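Workshop notebook, bench room
25/11/2024

Brush pot and bench top

Carrying on from the notes in May, which stopped when I ran out of clear space. The job is the same one: decide whether the ringed pot is any use for keeping brushes at the painting bench, and get the white top settled on the table so that it can stay there. Callum Kershaw wants the same arrangement on the Joshi bench if it works, so I am writing down more than I normally would.

White top first. It had been leaning against the wall by the Grusetti shelving and had picked up a film of dust and a line of old glue along one short side. Warm water and a drop of washing-up liquid did the dust. The glue needed a plastic scraper and a fair bit of patience. I did not use the metal scraper. Last time that left a scratch you could catch a fingernail in, and paint gets into it and never comes out.

Dried it with the blue cloth, turned it over, wiped the back as well. The back was worse than the front.

The wooden board goes underneath. It is narrower than the white top, and I have set it so that the pale edge shows along the far side. I tried it flush at the far side first and didn't like it. With the wood showing I can see at a glance if the top has crept, and it gives me something to line up against when I put things back. No clamps. Four felt pads between the two, one near each corner of the wood, and so far it doesn't slide when I lean on it. It does rock very slightly if you press hard on the near left corner. A bit of card under the table leg improved that but didn't cure it.

The pot next. Three fat rings one on top of the other, cream outside, honey-coloured inside. It came in the box of odds and ends from Zusach and had been holding drawing pins. I like the ribbed shape for this, as you can pick it up with wet or painty fingers and it doesn't slip. I stood it near the middle of the top, a little towards the far side, and laid the black-handled brush down in front of it to get an idea of the reach.
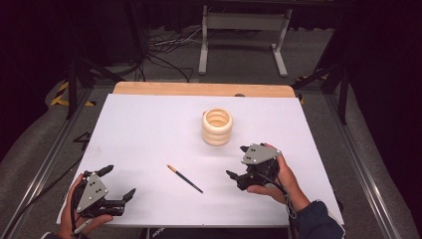 My feeling is that the pot wants to be further back than the middle if the bench is going to be used for anything larger than a postcard. With a sheet of A4 down, your wrist comes close to it at the end of every long stroke. Moved it back by a hand's width and tried again with an old sheet. Better. Any further and I was stretching for it, and Callum has shorter arms than I do, so I left it there.

Notes on the pot itself:

It is short. The slim brush leans out a long way and the whole thing feels top-heavy with only one brush in it. With several in, spread round the rim, it sits much more steadily. I don't want to put a weight in the bottom until I know what the inside will stand. Possibly a disc of lead sheet wrapped in tape, if there is any left in the Brevia tin.

It must not be used for water. The inside looks like bare wood to me and I am not going to find out the hard way. Water stays in the jam jar, and the jam jar stays on the tray.

Brushes go in handle down, once they are dry. Wet ones lie flat on the rag until the ferrule has dried out. I know this gets ignored. We lost two good brushes in the spring to loose ferrules and both had been left standing up wet.

The gold ferrule on the slim brush is sound. I twisted it gently and nothing moved. There was a crust of old paint where the hairs go in, which I worked out with soap and a thumbnail. The point has come back nearly as good as new, though one hair sticks out to the side and I may have to trim it.

Counted the loose brushes in the drawer while I was at it, for the stock sheet: 39. Far too many for one pot, and a good few of them are only fit for glue. I have put the glue ones in the old coffee tin with a strip of tape round the handles. The rest need sorting by size, which I have not started.

Surface

The white top is matt and I am pleased with that. The old one had a shine to it and you were forever moving your head to get away from the reflection of the window. Colours look a bit cool on it under the bench lights, with a touch of pink or lavender in the white. Worth knowing if you are matching anything. I would take the work to the window for the final check and not trust the bench.

There are a few tiny dark specks that did not come off with the cloth. They can't be felt with a fingertip. I went at one with a white rubber and made no difference to it, so I have stopped. They won't matter under paper.

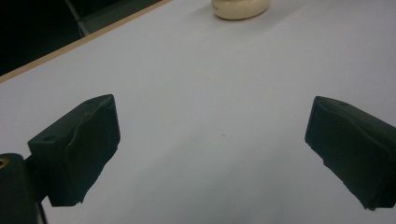
Left to do

Find a proper packer for the table leg. The card will squash.

Ask Callum if the Joshi bench is the same depth as this one. If it is shallower, the pot will have to go to one side.

Look in the Brevia tin for lead sheet.

Sort the good brushes by size, and throw away the ones with no hair left on them.

Replace the felt pad at the back right, which went on crooked.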